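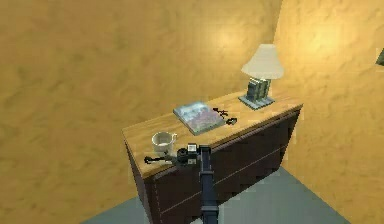 Mug task in the simulator, gripper coming in low at the front of the dresser.

Search this blog Search Type and press enter

I have spent most of August driving a robot arm that doesn't exist. Chie Kamata asked me to record demonstrations for the Trevamine set, which means I sit at my kitchen table with a hand controller, move the arm through a job, and the software saves every movement. Later a policy is trained on the recordings and tries to do the job by itself. My share was 100 good runs of picking up the mug.

The first evening I got 2. Part of that was the controller. It is a Hamada, the older type with the stiff trigger, and the trigger closes the fingers all at once unless you squeeze very slowly. On a real arm you would feel something through the table or hear the motor change. In the simulator you get a picture and nothing else, so I kept closing on air in front of the mug and thinking I had it.

Depth is the hard bit. The camera looks down over the arm, and the wrist hides part of the dresser's front edge when you come in close. I tried coming straight in towards the corner and kept clipping the top. What works better for me is to stop with the fingers at dresser height, wait, and check where the mug is against the corner before lifting over the edge. Chie says the waiting is fine as long as it is short. If you sit still for too long the policy learns to sit still too, and she has had one from the Standolov recordings that would reach the table and then just stay there.

She also told me to leave in small corrections. I had been deleting any run where I drifted and had to bring the arm back. She wanted those kept, provided the mug ended up where it should. A policy trained only on tidy runs has never seen itself slightly off course and doesn't know what to do about it. I put 3 deleted ones back and lost the rest, which was my own fault for emptying the folder.

The mug is right at the corner in this layout, with a book and a lamp further along the top. I leave those alone. There is another layout with the mug beside the lamp and I find it much slower, as I have to carry the arm over everything else.

Settings, for anyone using Burneo for the same thing: I turned the hand scaling down by half, so that a big movement of mine is a small one of the arm's. I also mapped reset to the left button, well away from the trigger. Before that I threw away a good run by pressing the wrong one.

I do 2 sessions a day now, one before work and one at 8 in the evening. The morning ones are better. Chie wants the drawer task next, and I haven't opened it yet.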